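We got to the Jelletbridge egg fair just after nine on Friday, which I thought was early until I saw the line for the parking field. It went all the way back past the feed store! My sister-in-law had told me the whole thing would be done by lunch and I'd be home in time to mow. I got home at six.

If you've never been, it's a poultry and egg weekend put on by the farms out along the Prerach road, and it has grown like crazy. There were 69 stalls this year (it's printed right on the program, along with a map that has north pointing the wrong way). When I first went with my mother it was a few card tables and a lady selling quilts.

I started in the long barn with the hens. I don't keep chickens and my husband has made me promise not to start, so naturally I spent an hour and a half in there. The big fluffy buff ones got all the attention from the kids, but I liked a skinny speckled hen in the back row who yelled at every single person who walked by. Her card said she had taken second place. I think she knew.

At ten thirty Reshma Pillay gave her talk on egg storage, and this was the part I'd really come for. She runs the Gounder farm with her two brothers and she talks fast, so I was scribbling on the back of my program the whole time. Things I wrote down: store them pointy end down. Keep them off the refrigerator door. Don't wash them until you're ready to use them, and if you do wash them, they go in the fridge and they stay there. She also did the old float test in a pitcher of water and had a boy from the front row come up and drop the eggs in. He was so careful about it that the whole tent went quiet -- I was holding my breath too.

Somebody asked about brown eggs versus white eggs, and she just laughed and said she gets that one every year. Same egg, different hen.
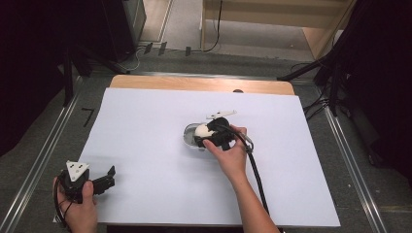
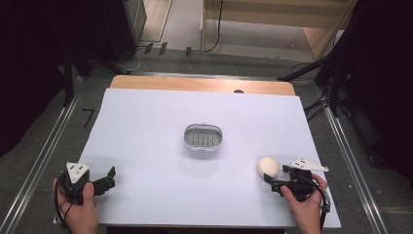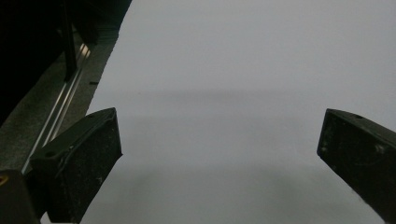
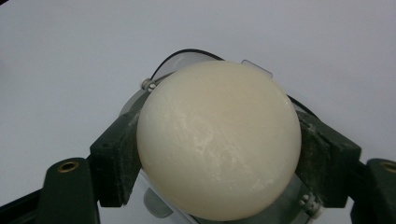 Lunch was a problem. There were two food trucks and both lines were ridiculous, so I ended up at the church table, where you could get an egg salad sandwich and a lemonade and sit in the shade. It was a very good egg salad, with a lot of dill and a little something sharp that I think was pickle juice. I asked for the recipe and was told no, very politely, by a woman who had clearly been asked before. I'm going to try it at home with the juice from the bread and butter pickles and see how close I get.

After that I did the stalls properly. The Bemavau people had their pasta drying on racks and I bought two bags of the wide noodles, then went back and bought a third. Their sign said 19 yolks to the batch, and the color was unbelievable, like a school bus. I also got a jar of lemon curd, a bar of soap for my neighbor who feeds the cat, and a dozen blue eggs that I carried around in front of me like a birthday cake for the rest of the day. (Buy your eggs LAST. I know this. I have known this for years.)

The cake contest was judged at two and it ran long. There were 23 sponge cakes in it, and the judges took a bite of every one and talked it over after each. The winner was a plain one, with no filling or frosting or anything, and there was some grumbling behind me about that. I didn't get to taste it, so I'll stay out of it. My favorite to look at was a tall orange one that leaned a little.

A few notes if you're thinking about next year. Bring cash, because the card readers kept dropping out by the barn. Wear shoes you don't love. The restrooms by the gate have a terrible line but there's a second set behind the tractor display and I walked right in. And the shuttle back to the parking field stops at five, so I got to walk it with three bags of noodles and my blue eggs, which all made it home except one. We had two of them scrambled for supper with toast.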